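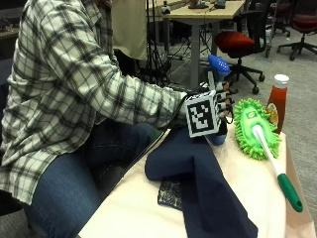
Good morning, and thank you to the Lennox Institute for the invitation. This talk concerns the care of cloths and small tools in shared rooms, a subject which takes up very little space in our written procedures and a good deal of time in practice. I shall begin with storage, as most of the queries received by the Eltum office relate to it. A microfibre duster set down on a covered table, with a navy cloth bunched up beside it and a smaller patterned one half under the fold, is a fair picture of a tidying session at its midpoint. The patterned cloth is the item to watch. Small pieces gathered up inside larger ones go to the laundry with them, and are next seen at the back of a shelf.

(Pause. Ask how many members of the audience keep a written list of cloths. Do not comment on the answer.)

The guidance issued by Eltum in May asks each room to keep its cloths in 2 groups: those used for dusting and those used with a spray. The wording has caused some difficulty. "Group" means a separate shelf or a separate container. It does not mean two piles on the same shelf, which was the arrangement in most of the rooms visited.

Points to cover before moving on:

- Table covers are not cleaning cloths and should not be counted with them.
- Large cloths are shaken out before folding, away from the table.
- Dusters are stored with the head uppermost. Microfibre should be washed without fabric softener and kept apart from cotton.
- Any cloth without a known use goes into the Cekmont box for review at the end of the session.

The Cekmont box takes its name from the building in which the first one was kept. Colleagues who have joined since the move may not know this. The box itself is unremarkable, and any lidded box will serve.

On quantities: the Eltum stores held 1,000 cloths at the last return, of which 78 were listed as "other". Flora Innes has gone through that list and proposes that the heading be withdrawn. I support the proposal. If there are objections, I would ask that they be sent to her in writing, with the room number.

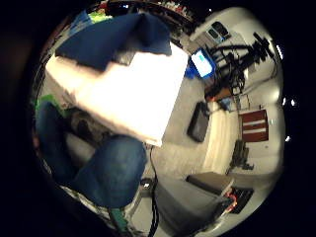 **Section B. Floors, bags and leads**

A table can be cleared in a few minutes. The floor near it generally takes longer, and it is usually left until last. A bag tucked in beside someone's leg, a thin cable trailing over pale grey carpet and a black case standing close by are all ordinary things to find in a working room, and each needs a place before the vacuum cleaner is brought in.

The order we recommend is as follows.

1. Bags and personal items first. They are handed to their owners or placed on a chair.
2. Cases next, closed and moved to the wall.
3. Cables after that. Unplug at the wall, then coil loosely.
4. Small items last, collected by hand into a tray. Dark objects show up well on a light carpet and poorly on the darker one fitted at Kotau, where a torch is advised.

(If time is short, omit the following paragraph.)

Kotau has asked whether straps hanging from bags should be mentioned separately. They should. A loose strap is a trip hazard in the same way as a lead, and the next edition will say so. It will also correct the reference to "hall carpet" in paragraph 4, which should read "all carpet".

Turning now to sprays.

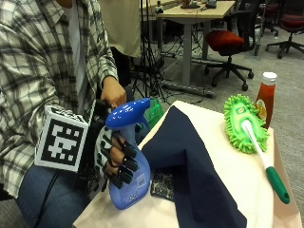

*Trigger spray bottle, held upright at the table.*

A bottle with a see-through body is preferred, as the level can be checked without opening it. The label should remain on the bottle for as long as the bottle is in use. Where a label has come away, the bottle is withdrawn, even if the contents are thought to be known.

Spray on to the cloth and then wipe. Spraying directly towards a covered table marks the cover, and any fabric lying folded on top of it will take up the excess. Before spraying, therefore, clear the cloths from the table, including those that are waiting to be folded. Hold the bottle by its body when carrying it and keep fingers away from the trigger.

Bottles are returned upright to the spray shelf. They are not to be laid on their sides in baskets.

(Take questions here. Refer any question on purchasing to Flora Innes. Printed copies of the folding sheet are on the table by the door; please ask colleagues to take the version marked 12/2/20 and to discard earlier ones.)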